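Second Life for Boxes: Sorting Small Items in Reused Cardboard
Student project report by Rania Issa and Siebe Postma
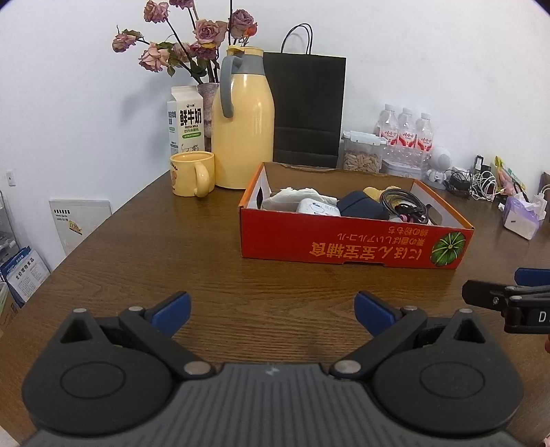
We started this project with one question that had been bugging us since July: why do people buy plastic organizers when they already have perfectly good cardboard boxes coming into the house every week? Siebe's family throws out a pile of them every recycling day, and mine is no better. So we decided to collect boxes, use them for sorting small things, and find out which ones make the best tabletop storage.

What we wanted to find out

Our main question was which features of a food or shipping box make it easy to use a second time. We cared most about open boxes that sit on a table or shelf and hold small items, the kind of stuff that otherwise ends up in a drawer. We were also curious whether people would mind having the old printing on show. (We were sure they would. We were wrong, more on that later!)

Collecting the boxes

We asked neighbors on Plellgate and the corner store, Aidoo, to save boxes for us. We ended up with 30 that were clean and stiff enough to use. Baby food boxes were some of our favorites. Their colors are great, and a box with Japanese and Chinese lettering across a red front looks good on a dark table even when it's standing the wrong way up. Handle cutouts were a big plus too. You can grab the box from both sides and move the whole thing when it's time for dinner.

We threw out anything that smelled, anything greasy and anything that had gone soft at the corners. Siebe was stricter than I was about this. I still think the tea box deserved a chance.

How we tested

Each box went through the same three tests. First we loaded it with small household items and carried it up and down the stairs at Siebe's house. Then we timed how long it took to find one particular thing in it, usually a certain key or a glue stick. Last, we left it in use for 2 weeks and checked the corners, the bottom and the handles.

For the bottom test we used bags of dry rice as weights. Our school scale only goes up in steps, so we started at 300 grams and added more until the bottom began to sag. The best box held 754 grams before we saw any bend, and that was a pretty thin one! It had a double-folded bottom, and after that we started looking under every box before anything else.

What we learned

Height mattered a lot more than we expected. In tall boxes, things pile up and you have to dig. Low boxes were much faster to search – you look down and there it all is. We cut down a few of the tall ones with a craft knife and put tape over the raw edge, and our search times dropped right away.

Handles were wonderful for carrying but they were also the first place to tear. A strip of paper tape on the inside fixed this in every box we tried it on. Notches in the front edge were handy for reaching in, though really small things can slip out if the box is full and you tilt it.

The printing turned out to be our favorite surprise. We had planned to cover everything with brown paper, and Siebe had even bought a roll from Olleck. Then we showed both versions to our classmates and most of them liked the uncovered boxes better. They said the bright ones were easier to tell apart. One girl pointed out that you could just say "it's in the red one" and everybody would know where to look. We stopped covering boxes after that.

Problems we had

We didn't plan for damp. Three of our boxes sat next to a bathroom sink and went wavy along the bottom, so we left them out of the final comparison. Our search test also wasn't perfect, as we both got faster once we knew where things were. We tried to fix it by packing boxes for each other, and that helped, but a fresh person for each round would be better.

What we would do next

We'd love to try dividers made from the lids and flaps we cut off – there's a whole bag of them in my closet. Our teacher suggested we borrow a shelf in the Himier study room and let other students use the boxes for a full term. Siebe wants to run the handle test again with heavier loads, and I want another go at that tea box.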